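How Does a Basket Hold Itself Together?

Pick up a basket and look for the nails. Go on, we'll wait. Most woven baskets have no nails, no screws and not much glue, and yet they can carry a load of oranges, a pile of socks or a cat who was not invited.

The secret is a very old one: over, under, over, under. If you can say that without getting bored, you could be a basket maker. 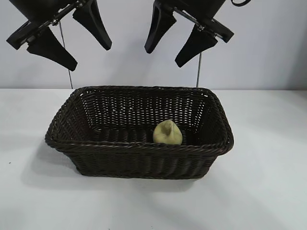
Ballville Junior Makers' Club – Weaving Team

First, a word about words. Wicker isn't a plant, so please don't try to grow any. Wicker is the name for a way of weaving. The strands might be willow, cane, rattan or even paper, and grown-ups mix this up all the time. Be kind to them.

A basket maker usually begins at the bottom. Stiff pieces called stakes poke out from the base and get bent upwards to make the bones of the walls. Thinner pieces called weavers go in and out between them, row after row. Each strand presses on its neighbours, and all that pushing and squashing is called friction. It's the same thing that stops you sliding off your chair at dinner. 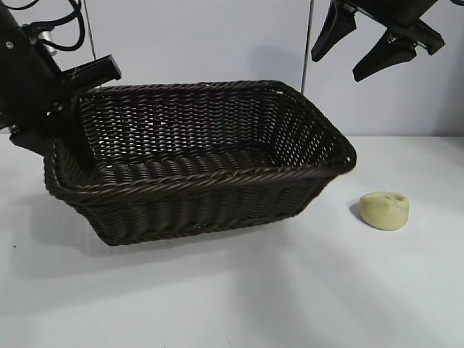 Then there are the walls, which often lean outwards so the top is wider than the bottom. That makes it easier to get your hand in, and easier to get the last biscuit out. The gaps in the weave let air through, too, so onions and damp mittens both do better in a basket than in a plastic bag.

The rim comes last and does the hard work. It's often thicker than the rest, and it keeps all those rows from wandering off. Noemi Sorensen, who runs our weaving table, says her first rim took her a whole weekend and looked like a bird had given up on it.

Want a go? Cut 30 long strips of coloured paper and practise the over-under bit flat on the table. Our next basket session is in September. Ask Shiuli Biswas for a spot, and bring an apron.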